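Drestard open day: progress note for the Rutherford fund
17/08/2023

Hello all! Quick update, as promised in June. The open day at Wincombe finally happened and I'm still a bit giddy. We had around 200 people through the doors, far more than the hall likes, and the queue for the two-armed demo went right back to the car park (sorry again to the neighbours).
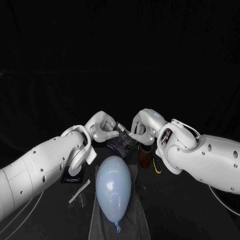 We ran it every 30 minutes, which was too often. Next time I'd leave longer gaps, as resetting the table always took more time than I'd allowed and people had loads of questions! The children mostly wanted to shake hands with it.

Money-wise we're on budget, apart from the extra chairs. Two schools have asked for a visit, and Pekstead would like us in their library. I'll send dates once the van is sorted.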